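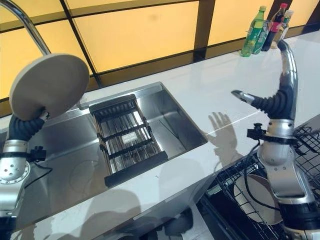
作業ノート　11月　木曜

印刷 ｜ メールで送る

凝乳の試験、続き。前回の記録で凝固剤を替えたときのカードの締まり方が揃わなかったので、同じ乳で仕込み直した。目的は凝固剤の比較だけで、菌、塩、型は全部いつものまま。味の話は今回はほとんど書かない。熟成が終わってから別に書く。

試料は3つ。
A　これまで使っている液体の凝固剤
B　Clotport、表示どおりの量
C　Clotport、表示より少なめ

乳はTrosterから朝いちで届いた分。受け取りのときの匂いは普通。上にクリームがかなり浮いていたので、缶ごとゆっくり混ぜてから取り分けた。前回はここを雑にやって、最初に取った鍋と最後に取った鍋で脂の量が違っていたと思う。凝固剤の差だと思って書いたことの一部は、たぶん脂の差。前回の表は参考程度に見てほしい。消さずに残してある。

Cを足したのは、前回Clotportで固まるのが早すぎて、切るタイミングを逃したため。表示量はおそらくもっと低い温度で使う前提で書いてある。袋の裏の説明は温度の幅が広く、どこを基準にしているのか読み取れなかった。問い合わせるかどうかは今日の結果次第と決めておいた。

朝の部

加温は湯煎。直火だと鍋底だけ先に上がるので、今後も試験のときは湯煎にする。菌を振って、表面で少し湿らせてから混ぜ込み。すぐ混ぜるとダマになる。前にも書いたが、また書いておく。

塩化カルシウムは全部の鍋に同量。入れない鍋も作るか迷ったが、条件が増えると何を見ているのか分からなくなるのでやめた。次回以降。

凝固剤は冷ました水で薄めてから投入。水道水をそのまま使うと塩素で弱る。一度沸かして冷ました水を、前の晩に蓋付きの瓶に用意しておくこと。今朝は用意を忘れていて、沸かして冷ますところから始めたので開始が遅れた。薄めた凝固剤は置いておくと力が落ちるから、鍋ごとに直前に作る。まとめて作って順番に入れると、最後の鍋だけ条件が変わる。

投入後は上下に静かに動かして、最後に玉じゃくしを表面に当てて渦を止める。渦が残ったまま固まると、カードに斜めの裂け目が出る。Aの鍋は止め方が甘く、縁の近くに弱い筋が一本できた。切ってしまえば関係ない程度だが、離水には影響したかもしれない。

固まり方

Bが一番早かった。ゆるい粥のようになる時点の見極めは、鍋の表面に浮かべた小さい器を指で回すやり方。回らなくなったら時刻を書く。Bは器を浮かべて少し目を離したらもう動かなかったので、時刻は正確ではない。表には括弧を付けた。

AとCはほとんど並んだ。Cのほうがわずかに遅い。これは予想より良い。少なめの量でAと同じ扱いができるなら、手順書をそのまま使える。

カードの割れ方は、包丁を斜めに差して持ち上げて見る。Aは割れ目がまっすぐで、底に出るホエイは薄い緑がかった透明。Cも同じ。Bは割れ目はきれいだが、面が少しゴムのようで、刃に抵抗がある。切る時点がもう遅かったということ。Bについては、切るのを早めてもう一度やらないと凝固剤の性質としては何も言えない。

切る大きさは揃えた。縦に切ったあと、しばらく置いてから横。横の切り方がいつもばらつく。カード用の枠刃を借りる話が出ていたが、鍋の径に合うものがないらしい。当面は玉じゃくしで下からすくって、大きいものだけ切り直す。

切ってからはおよそ20分、動かさずに置いた。前回はすぐ撹拌を始めて角が崩れ、ホエイが白く濁った。今回はどの鍋も濁りが少ない。これは凝固剤とは関係なく、手順として残したほうがよい。

撹拌と型詰め

撹拌は手で。最初は底から返すだけにして、粒の表面に膜ができてから少しずつ速くする。Bの粒は早いうちから締まり、手に握ると一応まとまるが、ほぐすとばらばらになる。AとCは握ってまとまり、親指で押すとほぐれる。いつもの目安どおり。

型はKratochvílの浅い丸型。布は敷かない。布ありと布なしで皮の出来が変わるのは分かっているが、今回は布なしで統一した。詰めるときに手で押さえると部分的に密になるので、流し込んで自重で落ち着くのを待つ。Bは流し込んだ時点ですでに粒が立っていて、隙間が多い。

ホエイは全部取ってある。リコッタにするかは未定。酸が進む前に決めること。冷蔵庫の下段、蓋に印を付けた容器。

反転は型詰め後すぐに一回、そのあとは間をあけて。最初の反転はまだ柔らかいので、型の上に板を当ててひっくり返す。Aをひっくり返すとき板がずれて、縁がわずかに欠けた。重さに出るほどではない。

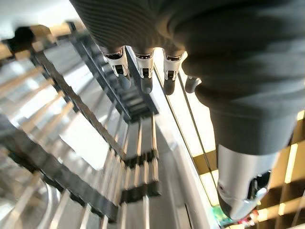
型から抜いたあとの表面の乾きは、凝固剤より置き方のほうが効いていそうだ。Bは粒の隙間に水が残っていて、側面から長くにじむ。AとCは上の面が先に乾き、下の面だけ湿ったままになる。下に敷くのは灰色の金網で、板に直に置いていたころより跡ははっきり付くが、下からも風が抜ける。網の跡が深いと塩がそこに溜まるので、Bのように目の粗いものは早めに向きを変える。反転のたびに同じ線に重ねず、少し回して置くこと。跡が格子になってもかまわない。洗えば浅くなる。

重さ

型から抜いて4時間後に量った。Cが194グラム。Aはそれより少し重く、Bは明らかに軽い。Bが軽いのは粒が締まってから型に入ったためで、歩留まりの差と読むと間違える。ホエイの側の固形分を見ていないので、どこへ行った分なのかは不明。次は各鍋のホエイも量る。秤は使う前に分銅で確認した。台が少し傾いていたので脚を直し、それから全部量り直した。直す前の数字は線で消してある。

塩

乾塩。面ごとに分けてすり込む。一度に全部やると上の面だけ塩が強くなり、側面が割れる。側面は塩を手に取って転がすだけで足りる。Bは隙間に塩が入り込むので、量は同じでも中まで早く入るはず。切ったときに見る。

塩のあとの置き場所は熟成庫の下の段。上の段にはIraの試験分が入っていて、そちらは洗いの途中なので湿度を動かせない。扉の開け閉めはまとめて。今週Iraの分の表面に少し橙色が出てきていて、順調に見える。こちらの試料に菌が移るのは避けたいので、先にこちらを触ってからIraに触る。逆の順でやったときは手を洗い直し、上着も替える。

洗浄

鍋と型は、まず水で乳を落としてから湯。最初から湯だと蛋白が焼き付いて白い膜になる。型の穴は細いブラシで内側から。Kratochvílの型は底の縁に溝があって、そこに粒が残る。乾いてからだと取れない。ブラシの毛が抜けてきたので交換する。今日の分は抜け毛が型に残っていないか明るいところで見てから棚に戻した。

酸での洗いは週末にまとめる。アルカリのあとをよくすすがないまま酸に入れないこと。手袋の在庫が少ない。

今のところの整理

・Clotportは表示より少なめのCの量で、今の手順に載せられそう。
・Bはやり直し。量は表示どおりのまま、切る時点だけ早める。
・静置の時間を入れたのは効いた。手順書に入れる。
・Aの筋は撹拌を止めるときの手の問題。凝固剤のせいにしない。
・苦味はまだ分からない。前に別の凝固剤で、若いうちは普通なのに熟成が進むと後味に苦味が出たことがある。Cで決めるのは、少なくとも切って食べてから。

Clotportの保管について。開封後は冷蔵、光を避ける。粉なので湿気ると固まる。匙を濡れたまま入れないこと。今日、袋の口の折り返しに粉が固まっているのを見つけたので、中身を乾いた瓶に移した。ラベルは袋から切って瓶に貼った。量る匙は瓶に紐で付けてある。

Trosterへの次の注文は、量は同じで、絞った時間帯を教えてもらえるか聞く。朝の分と夕方の分が混ざっていると脂が違うらしい。季節でも変わるだろうから、11月の数字を春の乳にそのまま使わないように。冬に入ると飼料が変わって、カードが弱くなる年がある。そのとき塩化カルシウムの量をいじるか、凝固剤をいじるかは決めていない。

夕方追記

反転を一回。Aの欠けたところは塊がくっついて目立たなくなった。Bはまだ側面からにじみ、受け皿に少し溜まっていたので捨てた。Cは上の面が乾いて、指で触れても付かない。庫内の湿度計の針が朝から動いていない。壊れたかもしれないので、別の湿度計を隣に置いた。明日の朝、両方の値を書くこと。

リコッタはやらないことにした。ホエイの酸が思ったより進んでいた。塩水の仕込みに一部を回し、残りは引き取りに出す。

印刷 ｜ メールで送る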